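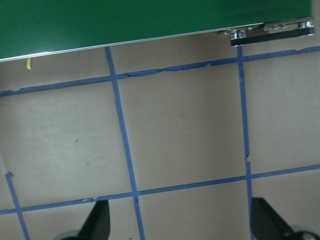
The Sorting Table at Skernora
2 min read

Our workshop page has plenty on the finished benches but not much on this one. The sorting table is a plain setup: a green belt, a taped grid and a blue bin. It has been in its present form since April.

The tape is ordinary blue tape from a roll, laid by eye first and then corrected with a long ruler. It took most of a morning and two attempts. The second attempt is still down - a little crooked in places, but good enough to work from.

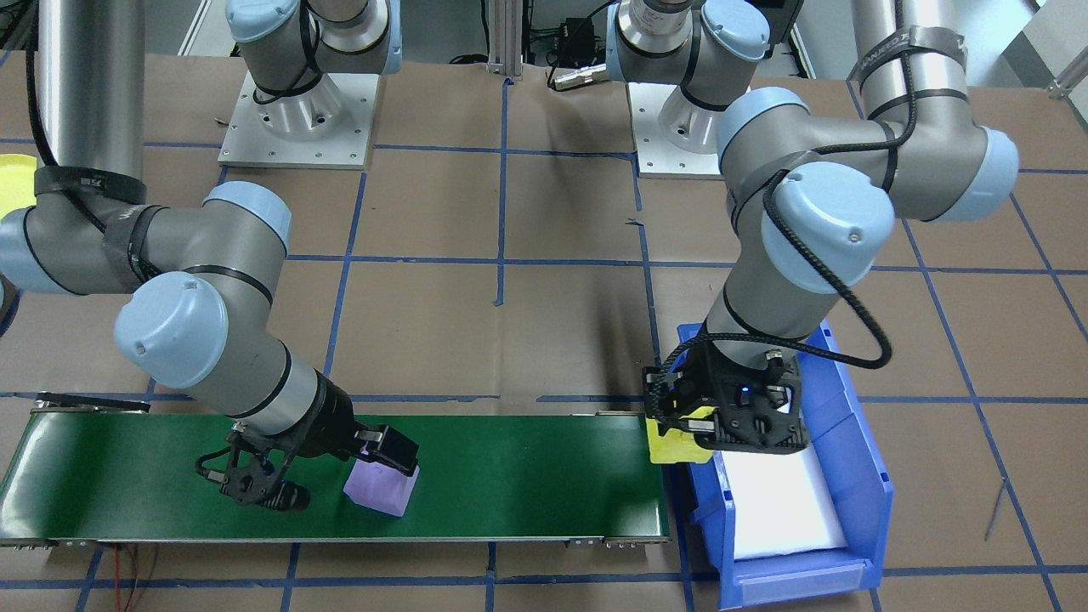
Brown paper was the cheapest covering we tried. A 300 foot roll from Vitex cost less than one rubber mat, and a torn section can be replaced without touching the rest of the table. The belt stays where it is when the paper is changed. We cut around it with a utility knife.

The bin stands at the end of the belt. We looked at deeper ones from Dagdag and decided against them, mostly for the reach.

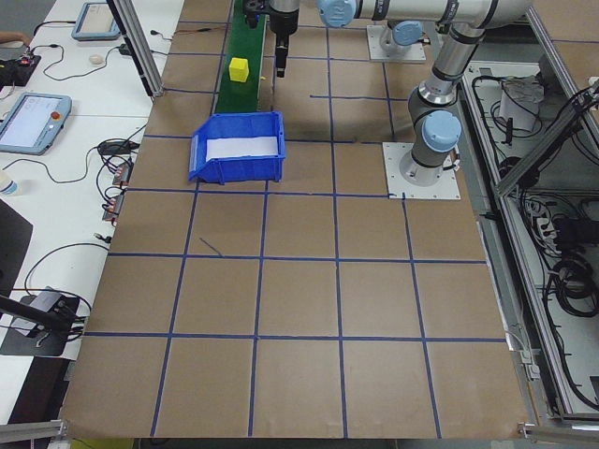

Soft blocks and small cubes are the usual load. They are light, they don't mark the belt and they are easy to find again under a desk. Cables remain the untidy part of the room. We bought 18 clips for them and need more.

Next on the list is fresh tape for the outer squares.

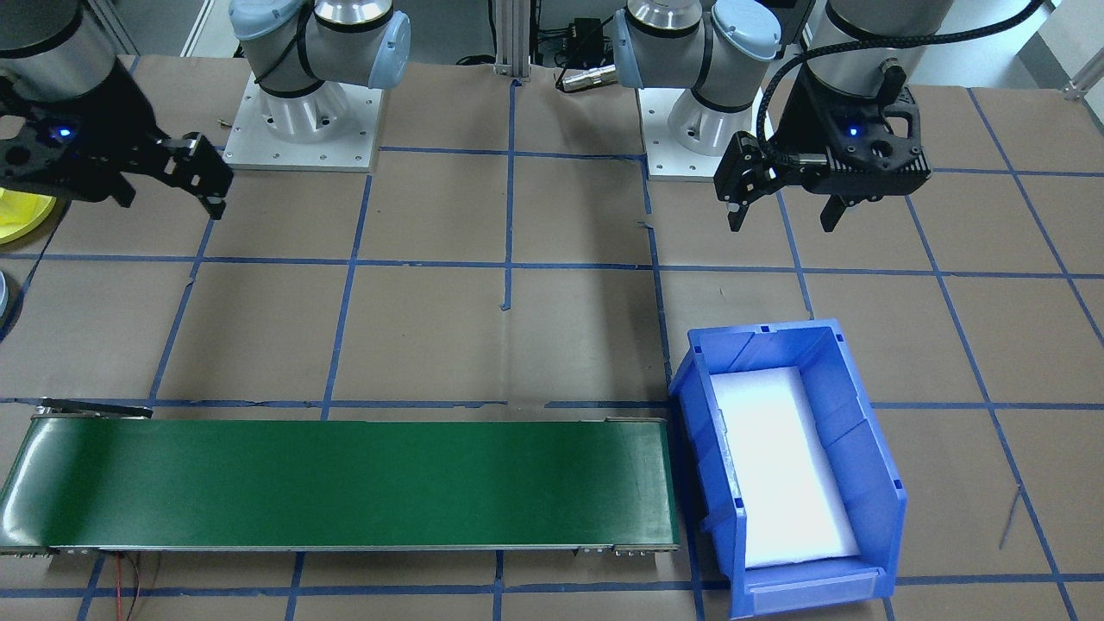

The taped tabletop, with the green belt at lower left.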